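Jan 22, 2025

Books I didn't finish, plus a rant about the heating

Quick one, I have 20 minutes before I need to leave and if I don't post this now it won't get posted till March. You know how I am.

So the reading thing. I said last year I'd stop finishing books out of guilt. And I mostly did it! Dropped two already this month. Felt terrible about the first one and nothing at all about the second, so I guess that's progress.

First one was the big sea voyage novel everybody at the Forna book swap was raving about. 700 pages. I got to the part where they finally leave the harbor and it was page 212 or so and I just closed it. Lovely writing. Rope, weather, more rope. I can see why people love it, I fell asleep on it three nights running and woke up with the corner in my neck.

Second one was a thriller with a twist I guessed from the back cover. Read the last page standing up in the kitchen to check. Was right. Back in the bag for the swap.

What I'm keeping: the short stories (slow, one at a time, mostly in the bath) and the mushroom guide, which I've read more of than any novel this winter. I have no plans to pick anything. I don't trust myself. But the entries are so good — there's one that's described as smelling of "old flour and cucumber" and I've been thinking about that for a week. Who was the first person to get down on the forest floor and decide cucumber?

Also reading in bed is off the table right now becuase of the heating. The boiler guy from Vukberg came, looked at it, said a part number out loud, and left. Part is coming. When? He said soon. That was before New Year. Meanwhile the living room is fine, the kitchen is fine, and the bedroom is basically outdoors. I'm sleeping in a hat. I have turned into a person in an old painting.

So I've moved the whole reading setup to the living room, end of the sofa nearest the radiator, blanket, tea, lamp that leans. It's nicer honestly?? I read more there. Bed reading was always just four pages and then drooling. On the sofa I can do an hour without noticing. Might keep it even after the part shows up, if it shows up.

Someone asked in the comments how I keep track of what I've read. I don't, really. I had an app, it kept sending me little flames for my streak and I started reading picture books at 11 pm to keep the flames. Deleted it. Streak was nothing impressive anyway. Now it's a notebook, the cheap Emetti ones with the dotted pages, title and one line each. One of the lines from last fall just says "no." Can't remember what I was so mad about.
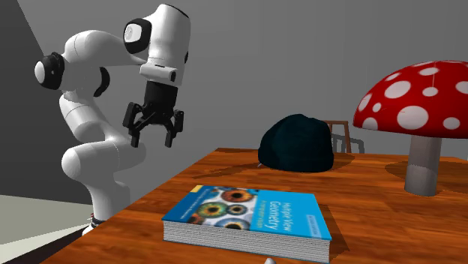 The other question was about library holds and yes, I'm still waiting for the one I moaned about in the last post. I was number 1131 in line when I put the hold in, which seems like a made up number for a library our size but they share with the whole county now. It moves pretty fast to be fair. I check it more than my bank account.

Next up is probably the Hsiao reissue, the thin one with the new translation, if the swap has a copy. If not I'm going back to the sea book and starting from where they leave the harbor. Skipping the rope. A friend says it gets really good once they hit ice and I do have the hat for it.

Ok thats my time, shoes on. Tell me what you've quit lately, I want to feel less bad about the first one. And if anyone has had a boiler part actually arrive from Vukberg, please say how long it took, I'm going to call them again tomorow.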